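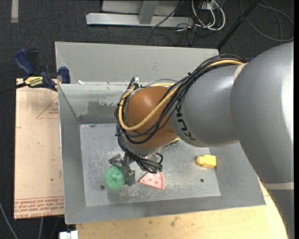 KUKA arm with gripper lowered into a sheet-metal bin.

FLOLER MOBILE SDK WORKING GROUP
Minutes of meeting, February 15, 2018

Present: Despina Lambrakis (chair), Rocío Castaño, Niamh Flanagan, Etenesh Tekleab (minutes)
Remote: Sandrine Lacroix (Jeltel)

1. Minutes of previous meeting
Accepted with one correction. Under item 3, "session token" should read "device token". NF to update the wiki copy.

2. Leaderboard plugin, engine integration
RC reported on the port of the leaderboard plugin to the current engine branch. The Android build compiles and passes the unit tests. The iOS build compiles, but score submission fails when the app is sent to the background during the request. The callback is released before the response is handled, and the game receives neither a success nor an error.
SL asked whether the same fault exists in the version Jeltel is shipping. RC confirmed that it does, but that the older version retries on resume and so hides it.
Agreed: hold a reference to the callback until the request completes or times out. Timeout to remain a project setting. Retry on resume to be restored as an option, off by default.
Action: RC to submit the fix for review. NF to review.

3. Offline score queue
NF presented test results for the offline queue. Scores are written to local storage and sent in one batch when the connection returns. With 500 entries in the queue the batch was accepted without loss. With 3000 entries the server rejected the request on payload size and the client discarded the whole queue.
DL stated that discarding the queue is not acceptable under any error. The client must keep entries until each one is acknowledged.
Two approaches were discussed:
(a) Split the queue into batches of 500 on the client.
(b) Raise the payload limit on the server.
SL was against (b), as Jeltel hosts its own instance and would need a separate change request. ET noted that (a) requires the server to accept batches out of order, which it does already for friend lists but has not been tested for scores.
Agreed: (a). Entries to be deleted locally only on acknowledgment.
Action: NF to implement batching. ET to write the out-of-order test.

4. Menon beta
Menon is the first title to use the plugin with cross-platform accounts. SL reported nearly 3000 registered testers. Main complaint is duplicate profiles when a player signs in on a tablet after starting as a guest on a phone. The merge dialog appears but the guest profile is not removed.
RC believes the cause is in the account service and not in the plugin. Logs are needed from an affected device with verbose logging on.
ET asked that the wording of the merge dialog be looked at in the same pass. Current text does not say which profile will be kept.
Action: SL to supply logs. ET to propose dialog text.

5. Trindness sample project
The sample project still uses the deprecated login node. New developers copy it and then report the warning as a bug. DL proposed removing the sample from the download page until it is updated. RC preferred to leave it in place with a note, on the grounds that there is no other working sample for touch input.
Agreed: leave in place, add note to the readme, update in March.
Action: DL to add note.

6. Release numbering
Deferred. Paper from NF not circulated in time.

7. Any other business
SL asked for read access to the issue tracker for 2 Jeltel engineers. Approved. DL to set up.
ET reminded members that test devices must be signed back in. 4 are currently unaccounted for on the sheet.

Next meeting: March, date to be confirmed by DL.

Floler Mobile SDK Working Group | Contact the group | © 2018 Floler | Back to top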